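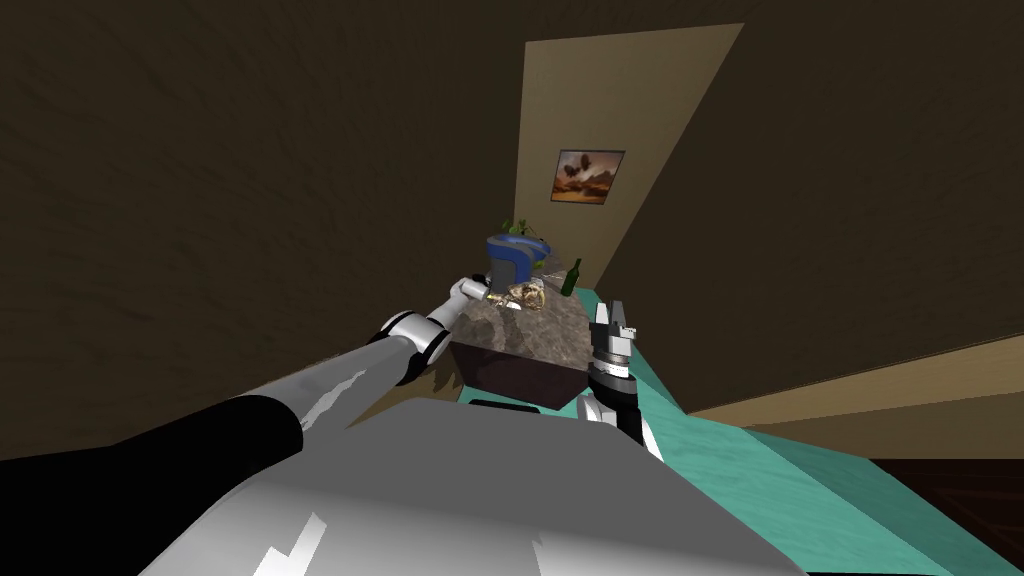 December, 13:00, simulation desk

Today I only write the rules for the two-arm table task, so that Deming and Nuria can check them before we start the long batch. Pitis is the robot model, Hutska is the room set. Please do not change either of them without a note in this book.

Rule 1. Each run has its seed written down before we press start. Yesterday I used 1439 and Peiyu used 1276, and we mixed up the two logs afterwards. It was my fault, I had put the seed only in the file name.

Rule 2. The idle arm keeps its gripper open and does not cross over the countertop. Guangming asked if this is too strict for handover tasks. I think for handover we will write a separate rule, but for single pick it stays.

Rule 3. The camera tilt is recorded together with the run. If the tilt is not in the log, the run is not used for the comparison.

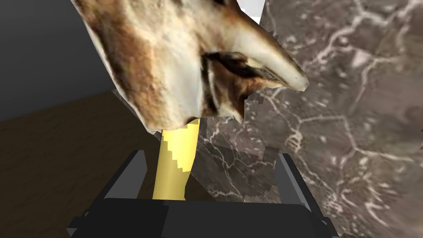
Rule 4. Wrist views are reviewed too, and not only the head view. I was lazy with this in the past. When one mesh goes through another one, or its border breaks into blocks, the reviewer marks the run "geometry" and writes the time step. We do not delete it. Zhuoran wants to keep such runs for testing the contact checker, and I agree.

Rule 5. A grasp is counted as good only from the contact log. How it looks from the camera is not enough, also when both fingers are on the two sides of the object and it looks very convincing.

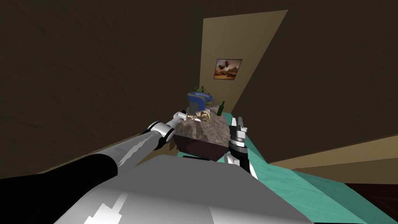 Rule 6. Approach speed goes down before the gripper comes near any small object. The old limit was copied from Farkel, where the objects were much bigger. I have set a lower one in the config, version 11, and Nuria will tell me if it makes the runs too long.

Still open: who signs the review when Peiyu is away? Also, do we need to have the same rules for Pant? Their arms are different and I have not read their safety sheet until the end.

16:30. Deming read rules 1 to 4. He wants the word "near" in rule 6 replaced with a distance. He is right, I will ask Guangming for the value.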